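Wiscombe Help Desk – Ticket 951
Subject: Order totals wrong after moving to the Barta wrapper class
Product: Leltau billing module
Status: Closed
Opened: March 8, 2026

Problem as reported

After the last release, totals on the monthly statement come out too low for large accounts. Small accounts are fine. The statement page used to call the tax, discount and ledger classes directly. It now makes one call to Barta, and Barta calls the other three. No errors in the application log. Customer says the old build gives correct totals on the same data.

First checks

Ran the statement job on the test server with a copy of the customer's database. Same result, so it isn't their setup. Compared old and new output line by line. The tax and discount figures match on every row that appears in both. The new output has fewer rows. Accounts with 4000 ledger entries or fewer are correct. Anything over that is short.

Restarted the service and cleared the cache anyway. No change.
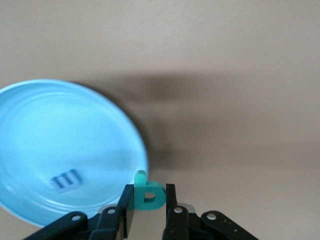
Chaimae Kamel
Support Engineer, Billing

Picked this up from the front desk queue. I turned on query logging and ran the job for one of the bad accounts. The ledger class returns its entries in pages, 4000 to a page, with a token for the next page. The old statement code had a loop that kept asking until the token was empty. The new method in Barta calls the ledger once, takes the list and drops the token. The statement page never sees it, so it has no way to ask for more.

Tried raising the page size in the Leltau config as a stopgap. The job ran out of memory on the second account. Put the setting back. Please don't suggest this one to customers.

Asked Etelka Farkas on the development side whether the paging loop should go back into the statement page. Her answer was no – callers of Barta shouldn't have to know the ledger is paged at all. The loop goes inside the wrapper method and the caller gets the full set through an iterator.

Fix

Patch from Etelka applied to the test server. getStatementEntries() now follows the token to the end. Reran all 19 accounts on the customer's list and every total matches the old build. Run time for the full job went up to 15 minutes, same as before the change to Barta.

One more caller had the same fault. The Flellura export uses the same method and had been cutting off long ledgers too. It picks up the fix with no change of its own, but exports made with the faulty build need to be run again.

Customer has installed the patch and confirmed the totals. Separate ticket opened for a unit test with more than one page of entries – the existing test data stops well short of that. Closing.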